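July 24, 2018

Tape transfers, Brirkau collection, continued.

Started at the usual hour with the second box. Played the first reel to the end and the low hum is still there in the quiet parts. It is the same hum that Ritu Kaushik heard last week when she checked the files on headphones. On the loudspeakers I do not notice it, so I must stop judging with the loudspeakers only.

State of the work: 19 reels transferred, 3 of them with hum that is too strong to accept. The rest have a little, but speech is clear. These 3 must be done again when the cause is found. I put a yellow sticker on their boxes.

First I suspected the old tape machine. Changed the power lead, no difference. Pulled out the audio cables from the machine and recorded only the input of the Huang preamplifier: hum is still present, weaker. So the machine is perhaps a part of it but not the whole. Then I shorted the input with the plug that Kwan-ho Tse made, and the hum went almost to nothing. This says to me that it comes in by the cable and not inside the preamplifier.

The audio cable is long and goes along the wall together with the mains lead of the lamp and the network cables. I took it away from the wall and laid it over the back of two chairs. Hum went down clearly. When I put it back it went up again. Repeated it once more to be sure.

Kwan-ho asked if the earth could also be guilty, as the recording computer is connected to the network and the storage by shielded cable, and the tape machine has its own earth. He has a point. I unplugged the network cable from the computer and recorded a short piece to the local disk. A bit better, I think, but I would not swear on it. To be measured, not guessed.

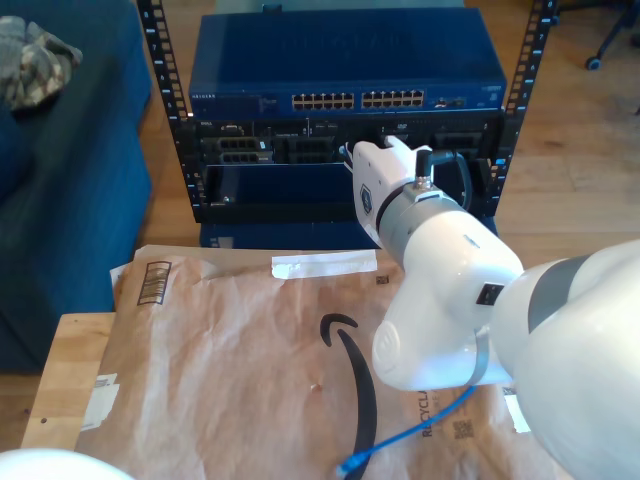 The storage side: black open-frame rack on the wooden floor.

Tried also the other sockets for the tape machine. On the socket by the window there is a click each time when the fridge in the kitchen starts, so that one is useless for us. On the double socket near the door all was as before. I have written "no audio" on a piece of tape over the window socket. Please leave it there.

Speed of the machine: checked with the test tape after it had been warm for 26 minutes. The tone is steady. Cleaned the heads and the rubber roller after each reel today. The second reel left a lot of brown powder, its edge is worn. I played it only once and did not rewind fast.

About the content, a short note for Hoi-yan Chiu. On the fourth reel of the box the woman who tells about the bread oven is interrupted and the recording starts again at another speed. I transferred it in two passes, a and b. In the catalogue it should stay as one item with two files. The label on the box gives another name for the speaker than the paper inside. I copied both names and did not choose.

File names: Sólveig Gunnlaugsson wants the underscore and not the space, also in the old ones. I renamed the files of this week in the Jukari folder. The older ones I did not touch, the list in Grillulora still points to them and I do not know what happens to the links.

To do:
- buy a shorter audio cable, balanced if the budget allows
- ask Bouchra Chraibi for the isolating transformer that she used in the studio
- measure the hum with and without the network cable, same level, same reel
- repeat the yellow sticker reels
- send the worn reel for a second opinion before September

Left the machine with the cover on. The test tape is back in its tin, top shelf, far from the loudspeakers.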